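Ullberg Housing Services – Facilities Support
Ticket: Recurring loss of hot water, Illey Court, staff kitchen and adjoining washroom
Status: Closed
Opened by: Eluned Dafis
Assigned to: Lachlan Brunton

Initial report
Hot water at the staff kitchen tap runs for a short time and then turns cold. The washroom on the same branch is affected in the same way. Cold water pressure is normal throughout. The problem was first noticed in November and has become more frequent. It is worst before 9 a.m. Staff have been asked to leave the heater controls alone until an engineer has attended.

Lachlan Brunton
The ticket has been accepted and given standard priority. Please confirm whether the Erner heater in the service closet shows a fault code when the water turns cold, and whether the flats above have reported anything similar.
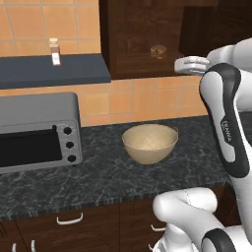
Please also confirm the temperature set on the control panel. The building record gives a setpoint of 130 degrees, but the record predates the last service and may be out of date.

Eluned Dafis
The panel shows code 7 for a few seconds and then returns to the normal display. The setpoint is 130, as recorded. The flats are on the Mostyn boiler and have made no reports.

Lachlan Brunton
On this installation, code 7 is logged under restricted flow. The inlet filter was removed and found to be partly blocked with scale. It was cleaned and refitted, and the heater was restarted. Hot water was steady for 13 minutes at the kitchen tap, with no code shown. The ticket will remain open for monitoring.

Eluned Dafis
The fault returned the next morning at 8:20. Code 7 appeared again. Two members of staff were using hot water at the time, one in the kitchen and one in the washroom.

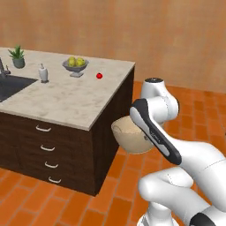

Mared Howells
I have been asked to review this ticket as senior engineer. The return of the fault with both outlets in use suggests that the filter was only part of the problem. The isolation valve on the heater inlet should be checked. On the original drawings it is a quarter-turn valve – the service notes describe a gate valve, so it was replaced at some stage and the drawings were not updated.

Lachlan Brunton
Valve inspected. It is a gate valve and would not open past the halfway point. The water supply to the branch was shut off for two hours and a new full-bore valve was fitted. Both outlets were then run together on hot. Temperature held and no code was shown. The filter was checked again and was clear.

Eluned Dafis
Four working mornings have passed without a fault. We are content for the ticket to be closed.

Mared Howells
Closure approved. The drawings for Illey Court are to be amended to show the new valve, under a separate request assigned to Jordan Clegg. The filter is to be added to the yearly service sheet. If code 7 appears again, please open a new ticket and quote this one.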